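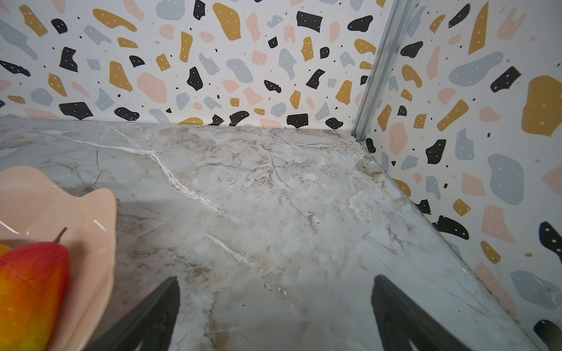
I dropped the fruit eleven times before lunch, and I'd like it on record that only four of those were my fault.

The shop is in Ballville, up a flight of stairs over a tile warehouse, and it belongs to Tibor Jakab and Norbert Szalai, who have spent the past couple of years building fingers for robot arms. Just the fingers! Somebody else makes the arm, somebody else makes the software, and these two argue over a few inches of black material on the end. I'd asked if I could spend a day in May comparing their new set, the Vida, with the older Endurum, and Tibor said sure, as long as I did the driving.

Driving means a controller in your hands and a monitor in front of you, and the only thing on the monitor is what the little camera at the wrist sees. That takes some getting used to. You've got two dark fingers poking up from the bottom of the screen, a marble-look counter, and a lot of very loud terrazzo wallpaper (mustard, pink, gray-blue, black). Norbert picked the wallpaper. He says a plain wall makes every camera look good, and he wanted one that would make them sweat a bit. The shiny counter is there for the same reason, because it throws back soft reflections and the depth readings go funny over them.

Then there's the dish, pink and scalloped and, I'm sorry, adorable. The fake fruit goes in it. My job was to lift the red and yellow piece out by its fat end, set it down on the marble, and put it back without clipping the wavy rim.

I started with the Endurum. It's the stiff one, 339 dollars a pair, and it closes like it means it. When I lined up square it held on beautifully. When I came in a hair off center, the fruit squirted out sideways and rolled, and I said a word the monitor's microphone apparently picked up. Norbert played it back for me at three o'clock.

The Vida costs 742 and I wanted to be unimpressed. But the tips give a little when they touch something, so my sloppy approaches (most of them) turned into decent grabs anyway. Where it lost me was the rim. I kept nudging the dish along the counter because I couldn't feel when the soft tip had started to lean on it, and on the screen a lean looks a lot like nothing at all. Tibor thinks a slimmer tip would fix that. Norbert thinks I need to slow down. They had clearly had this conversation before I arrived.

They keep a log of every try, mine included. We got through 229 that day, and the Vida came out ahead on lifting while the Endurum won on putting things back, which I hadn't expected. The log also goes to a packing outfit in Clakness that is thinking of buying a few pairs for delicate stuff. They want 700 runs before they'll talk money, so somebody still has a good many pears to go.

I asked Tibor which pair he'd put on his own arm. He said the Vida. Norbert, from across the room, said the Endurum, and went to make coffee.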